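Progress report to the Posivberg equipment fund
Prepared by Eleri Bowen, Wostton workshop
May 15, 2024

Covers the work since the award letter. Dima Zein asked for more on the purchasing plan and less on the background, so the background is left out.

## Where we are

The planning stage is finished except for the items under "Open points" below. The simulation work is running and is giving us what we need to write the purchase specification. We have not placed an order for the arm or the gripper. The only equipment money spent so far is on the workstation and the software seats.

The workstation was delivered complete and set up by Sérgio Vieira. It runs the simulator without trouble as long as only one person is using it. When Nayeli Huaranga and Sérgio both have jobs going, the second one slows down badly. We have dealt with this by splitting the day, mornings to Nayeli and afternoons to Sérgio, with long jobs left overnight. We are not asking for a second machine.

## Quotes

We asked for quotes from two suppliers, Brurosden and Parri. Both sent complete packages with arm, gripper, controller, mounting plate and training. Both quotes are in the folder we shared with Dima.

The main differences:

- **Delivery.** Brurosden quotes 4 weeks from order. Parri would not commit to a date in writing until a deposit is paid.
- **Warranty.** Parri covers 36 months on the arm but leaves the gripper out. Brurosden covers both for a shorter term, with an option to extend.
- **Training.** Brurosden includes 2 days on site. Parri's training is at their own building, and we would have to pay for travel.
- **Spares.** Fingertips and pads are a regular cost and neither supplier put them in the main price. We asked both for a separate price list. Brurosden's has come in, Parri's has not.

Wyn Ruddock's view is that the warranty term matters less than the gripper being covered at all. The gripper is the part that gets knocked. I agree with him, and the draft specification now says that the gripper must be covered on the same terms as the arm. Parri has been told about this and may revise.

## Simulation work

The award was made on the understanding that we would try the layout in simulation before buying. This was the right order to do things in. Our first layout had the arm mounted at the back of the bench, and in simulation it could reach the near corners only with the wrist bent close to its limit. Moving the mount to the left side fixed that. It also means we need a longer cable run and a different mounting plate from the one in the original budget. The plate costs more and the change is shown in the revised budget sheet.

Nayeli has set up a batch of 200 simulated runs on the new layout. They cover approach, grip and release at different heights and angles, and she logs any run where the fingers touch a surface they should not. The log is what we are using to decide finger length and how much clearance to leave at the bench top. She expects to finish going through it before the July report.

Close work is where most of our questions are. With the gripper low, the view from a wrist camera can fill up with whatever surface is in front of it, and there is very little left to judge distance by. 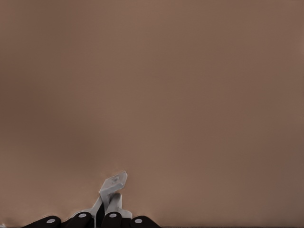
For that reason we have added a second, fixed camera to the equipment list. The original application had the wrist camera only. The fixed one would sit on a post at the side of the bench and look across it. Sérgio has priced a basic model and a better one, and the basic model is enough for our purposes. The post and bracket can be made in our own workshop.

## Budget

We are inside the total awarded. The changes between lines are:

1. Mounting plate and cable run up.
2. Fixed camera added.
3. Bench guarding down, after Wyn found that the panels from the old line can be refitted.
4. Travel down to nothing if Brurosden is chosen, unchanged if Parri is chosen.

The contingency line has not been touched. I would like to keep it whole until the arm is installed.

One line I got wrong in the application was spares. I had allowed for a single set of pads for the whole period. Going by Brurosden's price list and their advice on replacement, we should plan on several sets. The saving on guarding covers this, but it uses most of it.

## Open points

- Revised quote and spares list from Parri. Wyn is chasing.
- Floor loading under the new bench position. The building office has the drawings.
- Whether the fund needs to approve the fixed camera as a new item or whether it can go through as a change within the equipment line. Dima, please let us know which.
- Power supply on the left wall. There is a socket but it shares a circuit with the compressor, and we would want it separated before the controller goes in.

## Next period

Finish the run log, fix the finger length, and issue the final specification to both suppliers. If Parri's revised quote has still not come by the time the specification goes out, we propose to go ahead with Brurosden on the quote we hold. Installation would then follow the electrical work. Sérgio will write up the acceptance checks, and Nayeli's simulated runs will be used as the basis for them, so that the first tests on the bench are ones we already have results for.

The revised budget sheet and both quotes are attached. The next report will be sent in July.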